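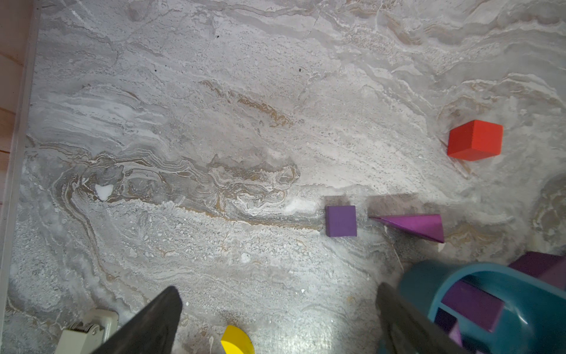
Neema Makori

Chapter 5
When the Sorting Changes Hands

Venitz makes sets of colored wooden blocks for schools. For years the last step at its Massawe plant was done by hand. Workers stood at a long bench, picked out cubes, prisms and half-rounds, and dropped them into containers by color. The job needed no training to start, but it took months to get fast at it.

In January the plant put a robot arm on one bench. The arm has two flat black fingers and a small camera near the wrist. It can tell a purple cube from a red-orange one and close on either. A prism lying on its side is harder, as the fingers need two faces they can hold. At the start of the trial the arm dropped enough prisms that a worker had to stay beside it for the whole shift.

The plant had 139 employees at the time, and 2 of them were moved to the new bench. Their pay stayed the same. Their work did not. They stopped sorting and began clearing jams, changing containers and marking bad grips on a screen. One of them told me she missed talking across the bench. The other liked having less pain in his hands but said that waiting for a fault made the day feel longer.

Managers at Venitz had planned for the machine. They had planned less for questions such as who may stop it, who answers for a wrong set, and what a sorter's skill is worth once the sorting is done by something else. Supervisors on different shifts gave different answers, and the workers noticed.

This chapter looks at those questions in three parts. The first follows the tasks at the bench before and after the change. The second deals with pay grades and training, and compares Massawe with Prirano, a packing firm that let its workers write the rules for stopping a machine. The third covers health and safety.

Before you read on, write down the tasks in a job you have held or watched closely. Mark the ones a machine could take over, then the ones that would be new. Keep the list, as you will need it for the exercises in Chapter 6.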